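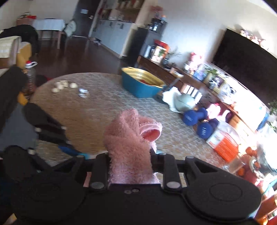
Jun 29, 2020

Notebook entry, dye room. Subject: colour fastness of cochineal and madder on wool, second series. Entered by Nicanor Pacheco. Readings checked by Kiều Mạch.

Purpose

The first series, completed in December, was set aside after the mordant records were found to be incomplete. The present series repeats it on a single lot of Nurkitz two-ply worsted, with every skein weighed before scouring and again before mordanting. The question remains the one put to us by the Avska weaving studio: whether a madder ground overdyed with cochineal holds its colour under washing as well as cochineal used alone, and whether the difference, if any, is large enough to matter for floor rugs.

Materials

Wool: Nurkitz worsted, undyed, 349 skeins received in two cartons. The second carton had been opened in transit and retaped. The contents were aired on the drying racks overnight and showed no grease or odour. Labels from the second carton are kept in the envelope at the back of this book.

Dyestuffs: madder root, ground, from the Pumine order; whole cochineal from existing stock in the grey cabinet. The cochineal was ground by hand in the small mortar on the morning of use. Kiều Mạch notes that the previous batch had been put through the electric mill and gave a cloudier bath, and asks that the mill not be used for this series.

Mordant: alum with cream of tartar throughout. No iron was used. The iron pot remains on the lower shelf with its lid taped and must not be moved to the west bench while this work is in hand.

Water: rainwater from the north tank for all dye baths. Mains water was used for scouring and for the final rinse only. The north tank stood at 3,000 litres by the gauge at the start of the day, which should be sufficient to finish the series without drawing on the other tank. If the level falls sharply, please enter it here before switching over. The other tank takes its run-off from the galvanised roof and has given duller reds in the past.

Procedure

Scouring was carried out in the large copper, in lots small enough that the wool could move freely. Each lot was brought up slowly, held below a simmer and left to cool in the bath. Two of the early lots were lifted while still too warm and have felted slightly along the ties. These have been marked with blue thread and will be used for bath strength trials only.

Mordanting followed the standard sheet pinned beside the sink, with one change. The skeins were left in the mordant overnight and wrapped damp in clean sheeting the next morning. The old sheet instructs that they be dried first. Mr Pacheco considers the damp method more even on this yarn, and the first skeins out of the madder bath bear him out – the streaking near the ties that troubled us in December is almost absent.

The madder bath was held at a low heat for the full period. The thermometer clipped to the side of the copper read lower than the long probe, and the long probe has been taken as correct. A note has been left on the clip thermometer to this effect. Anyone with time to test both in boiling water is asked to do so and record the result on the inside cover.

The cochineal bath was prepared separately and strained twice through the fine cloth. The residue was returned to the pot in a tied bag for a second extraction, the liquor from which is being kept in the stoneware crock for the pale series. 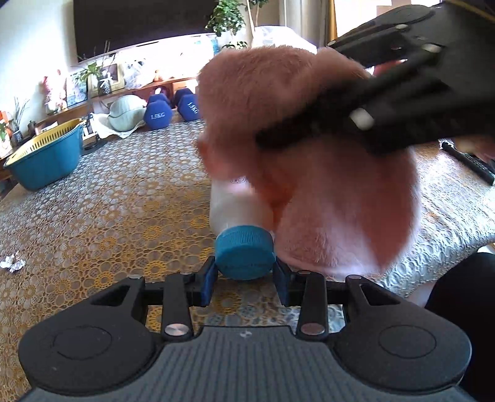

Overdyed skeins went into the cochineal bath wet, directly from the rinse, and were turned every few minutes for the first half hour. After that they were left undisturbed. It is important that the turning be done with the smooth rods. The rough rods catch the yarn and have been removed to the store.

Observations

Madder alone: a warm brick red, slightly browner on the skeins nearest the base of the copper. The heat was probably uneven. A perforated plate has been requested from the workshop at Thân to lift the wool clear of the bottom.

Cochineal alone: strong crimson on the first skeins, falling to a clear pink as the bath was exhausted. Colour is even from end to end. There was some bleeding at the first rinse and very little at the second.

Madder overdyed with cochineal: a deep red leaning to orange in daylight and distinctly bluer under the bench lamp. This shift was not recorded in the first series, possibly because all comparisons were then made under the lamp. In future, every skein is to be viewed at the north window as well as at the bench, and both readings entered.

Wash tests were begun on 153 samples, cut from the ends of the finished skeins and stitched to undyed cotton strips in the usual manner. They are numbered in waterproof ink on the cotton and not on the wool. The first wash has been completed. Transfer to the cotton is slight for the overdyed samples and moderate for cochineal alone. Madder alone shows almost none. These are grey scale readings made by one person and will be repeated by Kiều Mạch without sight of the present figures.

It is too early to advise the Avska studio. They have been told to expect an interim letter once the third wash is complete, and have been sent no samples. Should they telephone, please do not give individual readings.

Difficulties

The scale at the west bench drifted during the afternoon and had to be set to zero before each weighing. Skeins weighed before this was noticed have a small cross beside their entry in the weight book. They will be reweighed dry.

The rinse sink drains slowly. The trap has been cleared of fibre once and will need to be cleared again. A piece of coarse net placed over the outlet is a reasonable measure for now, provided it is emptied at the end of each session.

One of the drying lines gave way at the wall hook and a number of cochineal skeins fell to the floor. They were rinsed again in rainwater and rehung, and have been listed separately on the loose page. Their wash results are not to be averaged with the others.

Still to be done

Second and third washes. Light exposure strips to be mounted in the south window, half of each strip covered with card. Rubbing test, dry and damp. Second extraction from the cochineal residue, with strength judged against the pale card from the first series.

The crock is to be kept covered and stirred daily – the last liquor left standing grew a skin and had to be discarded.

Madder remaining after today is sufficient for 2 further baths at the present strength. An order has been drafted to Pumine and awaits signature. The draft is in the tray with the delivery notes, and the quantity should be checked against the weight book before it is sent.

N. Pacheco
Read and countersigned, Kiều Mạch. Please see my remark on the rinse temperatures overleaf.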